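Home | Syllabus | Readings | Handouts | Contact

Search this site Go

Handout 4: How Armed Groups Pay Their Way

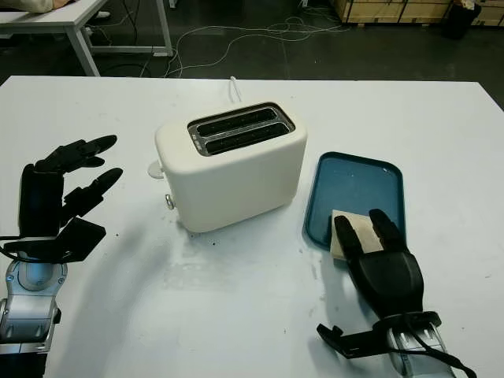

A cream two-slot toaster and a teal-blue tray on a white tabletop.

Read this before the Saturday session. It covers the first half of the unit on insurgent finance. The second half, on outside sponsors, has its own handout.

1. The basic question

An armed group needs money for food, fuel, weapons, pay and care for the families of its dead. How it gets that money affects how it treats civilians. A group that lives off local taxes needs people to stay, farm and trade. A group funded from abroad can afford to lose local support for a while.

2. Main sources of income

Taxes and tolls. Usually the steadiest source. Includes road checkpoints, market fees and a share of the harvest.
Natural resources. Timber, gold, gems, oil. High income, but the group has to hold the site or the road out of it.
Kidnapping. Irregular. Brings in large sums and a lot of outside attention.
Donations. From relatives abroad, sympathizers or front charities.
State sponsors. See Handout 5.

3. Class case: the Kestitz valley

Kestitz is the teaching case we use all term. The Esow Front holds the upper valley and the Makimo Brigade holds the lower road. The Front runs 18 checkpoints and collects from about 700 households. The Brigade has 4 checkpoints, all on the truck route, and takes most of its money from timber.

In August the Brigade doubles its toll. Traffic moves to the Wogan pass, which the Front controls. Work out who gains in the first month and whether that changes by winter. Use the table on page 172 of the reader.

4. Terms to know

Predation: taking without giving anything back.
Protection payment: money paid to avoid harm, sometimes from the same group that collects it.
Rebel governance: courts, schools or other services run by an armed group.
Fragmentation: the splitting of a group, often over control of money.

5. For discussion

Why might a commander keep toll income from his own leadership? What would the leadership have to do to find out?
Does cutting off timber sales hurt the Brigade more than it hurts the villages? Bring one argument for each side.

Written answers are one page, typed, handed in at the start of class.

Related handouts
Handout 2: Recruitment and Pay
Handout 3: Leadership and Succession
Handout 5: Outside Sponsors
Handout 6: Ceasefires and Local Deals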